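Textile Care Fundamentals, Unit 6
Laundering of woven and terry cotton: handout

6.1 Soil and fiber

Cotton takes up water readily and swells as it does so. Swelling opens the yarn and lets detergent reach soil held between the fibers. Oily soil is removed mainly by surfactant action, particulate soil mainly by mechanical action. A wash program that is short on one can be partly corrected by more of the other, at a cost in fabric wear.

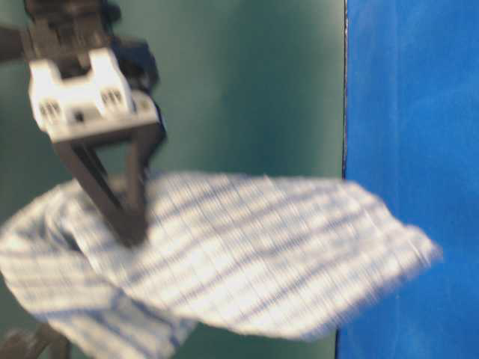 Wear is measured as loss of tensile strength over a fixed number of cycles. In the course trials a plain-weave check was washed for 100 cycles. Samples were pulled in warp and weft separately; the two results are not averaged.

6.2 Load and liquor ratio

Liquor ratio is the mass of water divided by the dry mass of the load. A low ratio saves heat but raises the concentration of suspended soil, and redeposition follows. Lighter shades show it first. Record the dry mass before loading. Mass taken after extraction is used for residual moisture only (see worksheet B). 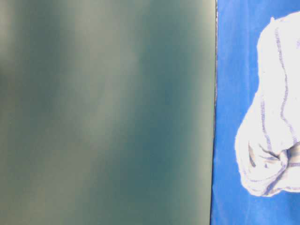
6.3 Color transfer

Loose dye leaves the fabric in the first washes and may settle on undyed areas of the same article. Yarn-dyed stripes are tested with an adjacent undyed fabric, stitched along one edge. Grade both the change in shade and the staining of the adjacent fabric. Deep blues are graded under the same lamp as all other shades.
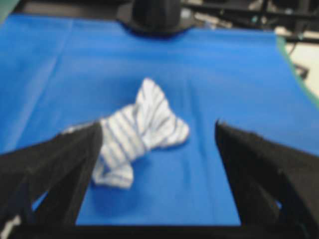 Jiahui Bai

Notes on terry. Loop pile holds more water than a flat weave of equal area and needs longer extraction. Softener coats the loops and lowers absorbency, so omit it from all sink tests. Snagged loops are trimmed level with the pile. Pulling them draws yarn from the neighboring loops. 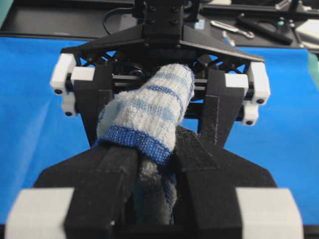 6.4 Problems for June

1. A dry load of 67 kg is washed at a liquor ratio of 4. Find the mass of water.
2. Repeat for a ratio of 5 and give the added heat demand for a rise of 30 K.
3. State which property of terry limits extraction speed.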